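Caught the owner of Jonden between customers on a Monday, kettle going, phone ringing twice. The shop does secondhand desktops. Buys them in from offices, strips them, tests, rebuilds, sells them on with a fresh drive. No name please, was the one condition. "Just say the shop."

First thing I wanted to know was how many come through. "Call it 1,000 a year. Mostly towers. People think towers are dead, they're not, schools love them."

And how many get scrapped? Fewer than you'd guess. Boards are tougher than their reputation, apparently. What kills a machine is dust, a cheap power supply, or somebody's cousin having a go at the processor with a butter knife. (True story, not printable in full.)

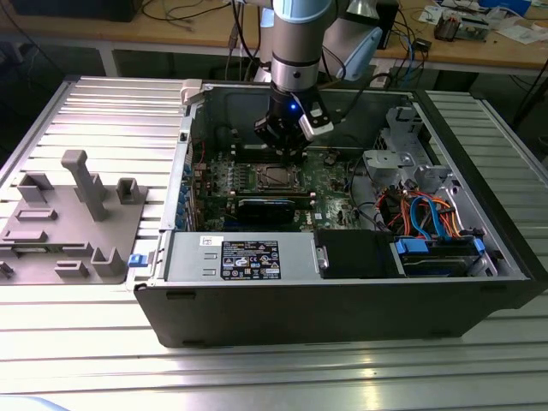 Stripping order is the thing the shop gets fussy about. Tower goes down on its side, panel off, and then you stop and look before you touch anything. Cables first, always. With a blue SATA lead arcing over a knot of red, orange and yellow ones, it's easy to snag something on the way past, and an empty CPU socket sitting open in the middle of the board is the last place you want a loose connector to land. "Move the cables out of the way. Every time. I say it in my sleep."

Drives come out early and go straight to be wiped. The wiping is done by Grudeck, a small outfit two doors down, and they send back a sheet for each batch. Takes 30 minutes for a small drive, alot longer for the big ones. Memory gets pulled and tested too, one stick at a time.

I asked about paste. Wrong question, or the right one, we lost ten minutes to it. Old paste off with alcohol and a lint-free cloth, new paste on, small blob in the centre. The shop used Ueda for years, switched to Griltix last winter. "Cheaper and it doesn't dry out in the tube. That's the whole reason, sorry, wish it was more exciting."

Then the processor itself. Lever up, frame open, chip lowered in flat, no pushing. Line up the corner mark. If it doesn't want to sit, take it out and look at the socket under a good light. "You never, never lean on it. The lever does the pressing. Your thumb's got no business in there."

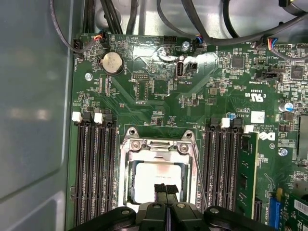

A regular at the counter had been listening to all this and wanted it on record that the memory matters more than the chip: buy the older processor, fill the slots, spend what's left on a decent drive, and the thing will feel new for years. The owner half agreed. Matched sticks, in the right slots, and check the board's manual for which ones. "People jam them in anywhere. Then they ring me."

What about the little stuff? Coin-cell battery, for one. If the clock keeps resetting, try that before you pay anyone. Fan leads next. A fan that isn't plugged in is the most common fault on anything that's been opened at home, and it's a free fix if you spot it.

Price came up last. A rebuilt tower leaves with a 13 month warranty. Why 13? "Because twelve's what everybody does and they all break the week after." Had to laugh. Returns are low, I'm told, 2 last month, one of those a monitor cable.

Any advice for someone opening thier first machine on the kitchen table? Bare floor, no jumper, touch the metal case before you touch the board. Take photos on your phone as you go. Screws in an egg carton, in the order they came out.

"And have a cup of tea first. Not near it, though."

Phone again. Somebody's tower won't turn on. I let myself out.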